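About Wenia

Wenia is a website about going out and eating out. We write up restaurants, bars, club nights and the odd hotel pool, and we try not to be taken in by any of them.

We started because we were tired of reading that every new opening was "the hottest table in town". They can't all be. One winter we kept a list of places described that way in the local listings, and by February several of them had shut. The write-ups stayed online, still glowing, with the booking links still in place.

So we have a few rules. We pay for our own dinner. We book under ordinary names and turn up at ordinary times, usually a Monday, when the good manager is off and the kitchen is tired. If a place is only good on the night it invites people to be good at, we don't think it's much use to you.

We don't print celebrity sightings. We used to get 12 or so a week from publicists, each telling us that a singer or a footballer had "chosen" a certain restaurant. Chosen is a generous word. Most of those visits are arranged, some are paid for, and a fair few seem to consist of a person walking in, standing beside a dessert and leaving. If a famous person eats the lamb and sends it back, we might be interested.

Wenia is owned by the people who write it. There's no parent company and no investor. We do take adverts, and you're right to be suspicious about that, so we list every advertiser at the foot of the home page and won't review a business within 6 months of taking its money. Kong, the late-night noodle bar, advertised with us last year and then asked where its review was. It's still waiting.

We have 1265 paying members. It's not a lot, and we've read the advice on how to make it more: giveaways, countdowns, a "members' lounge". We doubt any of it would make the reviews better. Membership gets you the full archive and one email a week. It doesn't get you to the front of a queue anywhere. 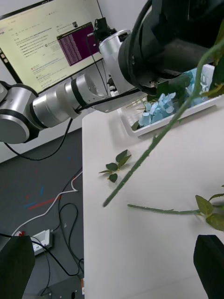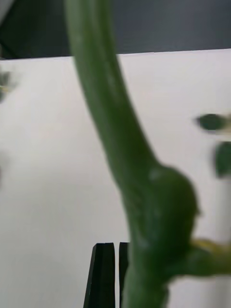 Our scores go up to 100, which we regret. Five would have done. A place with 71 is no different from a place with 73, whatever its owner says on the phone, and we'd ask you to read the words first. The highest mark we've given went to Tretudano, a small grill with bad chairs and no music. The lowest went to the rooftop at Wununar, where we were charged for the view and then seated facing the lift.

We get things wrong. When we do, the correction goes at the top of the page and the old wording stays underneath it. We don't quietly swap a score because somebody's lawyer has written us a firm letter.

If you run a restaurant, you can write to us, but please don't send hampers. If you've had a meal we ought to know about, good or awful, send us the name of the place and what you ordered.

Comments

saltandvinegar
Good to see the advertiser list is still there. It could be in bigger type though.

Midweek diner
I went to Tretudano because of you lot. The chairs are worse than you said. Going again.

parsnip_44
You say no celebrity news, but I'm sure there was a piece about a boxer's birthday do. Did that get taken down?

Wenia
It's still up. It was a review of the club, and the boxer was in the way of the bar.

notconvinced
Everyone says they pay for their own dinner. Why not put the receipts up?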